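I want to write a little about the big plaza in Skarkau, the one I cross to get to my language course. A small thread, for people who like paving. I know there are some of you.

I moved from Grurkville in October. There every square has a fountain, a kiosk, and a man who sells nuts. In Skarkau the square has concrete. The first week I was almost angry with it.

My friend Catalina Godoy studied landscape design, and she told me to stop looking for what is missing and look at the floor. So I looked at the floor.

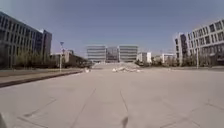

The plaza, looking toward the buildings at the far end.

Please notice the long dark curb on the left. It goes away from you and it pulls your eye with it, until the street lamp. One thin lamp! I have become very fond of it.

The buildings at the far end are symmetrical, and I think the whole plaza was drawn for them. When you walk you feel you should stay in the middle. I tried to walk on a diagonal, to save time, and I felt impolite.

I measured it with my steps, because I am this kind of person. From the bus stop side to the far end I made 254 steps. Catalina made fewer, but her legs are longer and she does not stop to look at stains.

Now the joints. In my language we have one word for the line between two tiles and another word for the line between two big slabs. In English it seems everything is a "joint." If there is a better word, please write it to me, I collect them.

Catalina explained that concrete grows and shrinks with the weather, so it needs a place where it is allowed to move. Without the joints it would choose its own lines, and those are called cracks. I liked this explanation very much and I repeated it to three people the same evening.
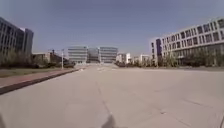 My favorite part is still the edge, where I usually walk when I am not in a hurry. The city did a similar thing on Helard Street near my apartment, but there the work is already broken in two places and the rain stays in it. On the plaza you have first the pale slabs, then the raised curb, then a strip of reddish-brown brick for walking, and after it the grass. The brick is the only warm color on that side, and the grass is a tired green-brown, so the brick looks even warmer next to it. I would like to know who decided on brick. I want to send this person a postcard.

The trees are small and the leaves are few. I am told to wait for spring before I have an opinion about them. I have a small opinion already — they need bigger neighbors, the office building behind them is very tall.

What I would change: benches. There is a good place for them along the brick, with your back to the grass and your face to the open space. I wrote this to the city office and received a very kind reply which did not contain the word bench.

A reader, Celeste Alarcón, asked if it feels lonely to cross. In the morning at eight, a little bit, yes. At lunch it is different. I eat my sandwich walking, slowly, and I have a lot of sky.

Next thread will be about the stairs at Zúñiga station. They have three kinds of stone and a very strange handrail. If you have photos of them from before the repair, please send them to me, I have only the new ones.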